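4. Placing the plates and the rack

1. Put the dish rack against the back wall, behind the plates on the right side. The rack must be empty.

2. Lay the plates flat, with the painted side up. Leave 2 cm between the rims, so the fingers can go down there.

3. Open both grippers and move each arm by hand to the nearest plate. Set the speed to 30 percent for the first run. Ekrem Oral uses 50 in our workshop, but only after the arm has learned the rack.

Note: Plates of different size are allowed – the Morkirar program asks for the size before each pick.

Caution: Do not put your hand between the arms when the power is on.

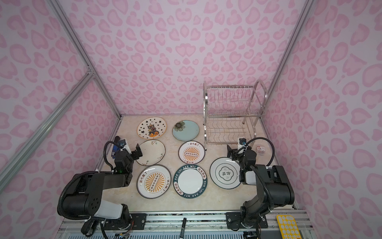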